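Wednesday, November. Afternoon notes, Grarkstead draft

Started at page 251 again. This is the chapter where Ilse comes back to the house and the reader must learn that her aunt has been dead for the whole book. I wrote down last time that the chapter works. I read it again this morning with coffee and it does not work. The dead aunt is fine. The problem is the dialogue before, where everybody speaks as if they already know it.

Read aloud, Catalina as Ilse, Joaquín as the brother. I marked with pencil every place where the voice of the reader slowed down. Nearly all the marks are in the first 900 words. After the kitchen door opens there are very few, so the second half stays as it is for now.

Things I changed on paper while they were reading:

- "She departed from us" is now "She left." It was translated from my head and not from any English person's mouth.
- The brother says "my dear sister" four times. Cut all except the one on the stairs.
- The dog. If the dog is afraid of the aunt in chapter three, he cannot sleep on her feet in chapter nine. Theresia found this. I prefer to keep the sleeping dog and change chapter three, but then the scene with the gate loses its reason. Left open.
- The clock striking at midnight is out. It strikes at twenty past four now, which nobody in the family comments on.

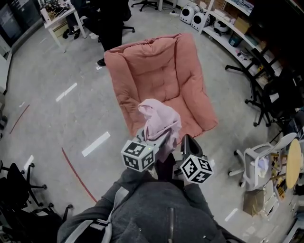

Then we discussed the point of view, which took longer than the reading. Mirta thinks that a ghost story in first person has to cheat, because the person who tells it knows the end. I said that she can know it and refuse to think about it, as people do with a letter they don't want to open. Mirta asked me to show the page where Ilse refuses. I looked for it and I don't have this page. I have a page where she is tired, and I believed it was the same.

So, to write: one short passage, 200 words at maximum, where Ilse begins to count the plates for dinner and stops. No explanation after. Put it before the phone call. If it needs a second paragraph, it is wrong.

Nélida sent her comments by mail because she could not come. She read the version from before the summer, with the old names, so Sillico is still the priest for her and Fosix is still the village. (Now Sillico is the village and Fosix is the lawyer. I must write a list of names and put it in the front of the folder, I promised it already once.) Her main comment is good for both versions. She says that the family is frightening before the house is frightening, and that I should trust the family. She also underlined "a cold wind like a cold hand" and put only a question mark. Cut.

English questions to check:

"Haunted by" and "haunted with". Catalina is sure that only "by" is possible. I found "with" in an old story but I can't find it again, so "by".

"The late aunt". Theresia laughed at this, since the aunt is also always late for dinner in chapter two. I did not intend the joke but I want to keep it. Can the brother say it without knowing? Ask somebody who grew up in English.

"Passed" and "passed away". The lawyer should use the longer one, the brother the shorter one, Ilse neither of them.

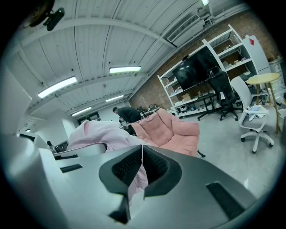 Salmon-pink armchair, with light pink fabric and the gripper nearer.

Tried 2 endings for the chapter. In ending A the aunt answers the telephone. In ending B the telephone is answered and we hear only the brother's side. Joaquín read both. With A, Mirta said "oh, good", in the voice one uses for a bus that arrives. With B there was a silence, and then Theresia wanted to know who was on the phone. I take B, but the last line of the brother has to be shorter. At present he says, "I understand, yes, I will tell her when she comes down." Possible: "I'll tell her when she's down." Or only "She's upstairs."

I don't like how much I depend on the telephone. There are three calls in the book and each one brings news. One of them could be a wrong number.

Copy for Catalina under Henríquez in the shared folder, only chapter nine, with the pencil corrections typed in. Joaquín Echeverría keeps the printed one, his handwriting is on it and I can't read all of it. He has to tell me what is written beside the scene with the gate, it looks like "geese".

Next time: chapter three, the dog, the gate. Bring the list of names.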